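Bench diary, Thursday, October 5, 2023

Third week of the sorting cell at Narnico. Writing this up at home with the shift sheet beside me.

The job itself is unchanged. Poker sets come back from rental, we put the chips, buttons and cards in order, lay the mat, close the case and send it to Tridley for shipping. Until September that was three people at a long table. Now it is two arms on a rail, and one of us on a stool with a tablet. The other two have moved to receiving, where the boxes are heavier and the radio is better.

Started the shift with single-chip grasps. The denomination matters less to the cell than the rim does. Cusudix, the control software, wants the fingers low on the edge and square to it, and any offset shows up later as a crooked stack. I went through the wrist views one at a time and marked each as accept or repeat. It is slow work and I was faster at it on Monday than I am now, probably from overthinking.

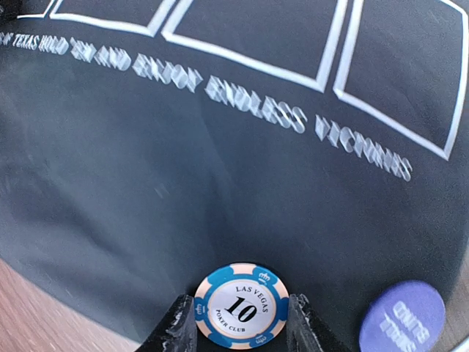 A 10 chip between the fingers, wrist view.

Marked that one accept. The fingers have scuffs on them, and I have asked for a replacement pair to be kept on the shelf. The request form has no line for gripper parts, so I wrote it under "hand tools."

Iraklis Rallis came by before lunch to talk about rates. By hand, a trained person did 12 sets an hour. The cell does 8. He is not worried about the difference, as the cell can be left to run through the break and a person can't. My view is that the 12 included things we never wrote down: wiping the mat, pulling a bent card, noticing that a case latch was going. Those now land on whoever has the stool. I asked for them to go on the sheet as tasks with minutes against them. He said to send him a list.

After lunch, card handling between the two arms. This is the part I would still sooner do by hand. A person turns a card over without thinking. Here both grippers have to come together over the mat with very little room between them, and the cables need slack for it. I kept the approach speed at the low setting and wrote the joint limits in the log.
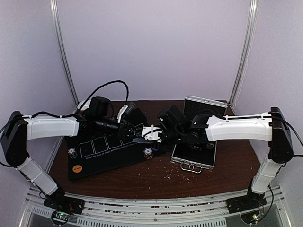 Afternoon: housekeeping and the button check

There are crumbs on the wood between the mat and the case. Cleaning used to be the last thing we did at the table and it was on the rota. The rota was dropped when the table went, so it belongs to no shift. Added to the list for Iraklis, with the rail grooves as a separate line. They collect debris too and need a narrow brush.

Damilola Amadi covered the stool for an hour so I could go to the planning meeting. She has the patience for it. Her note in the log says the buttons should be checked before the chips, and I agree with her. We will try that order tomorrow. She also asked whether stool time counts toward the bench grade. I don't know. The grade description was last revised in April and talks about sets packed by hand.

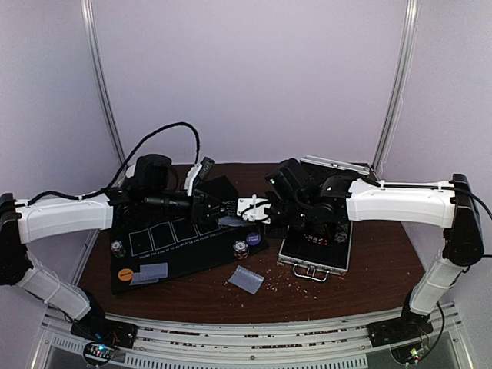
Both arms over the mat, chips stacked at either end, case open.

The meeting was mostly volumes. Akpan want 500 sets checked before the holidays, and planning assumes the cell takes all of them. I said one person on the stool for a full shift is too long. Attention drops well before the end, and mine certainly does. Agreed to swap at the midpoint, on trial.

My hands don't ache in the evening now. My eyes do.

For tomorrow: new check order, list to Iraklis, find a brush.

Comments

benchside_mo: We had the same thing with cleaning after our line changed. Get it on the sheet early, it took us months.

Petra L.: Does the 8 an hour include your accept/repeat time or only arm time?

Reply from the author: Only arm time. Good point, I will add it to the list.

T. Okafor: Ask for a proper chair while you're at it.

Recent entries
Two weeks on the stool
Moving the long table out
What went to receiving
Shift sheet, old and new

Contact | © 2023 Bench Diary | Back to top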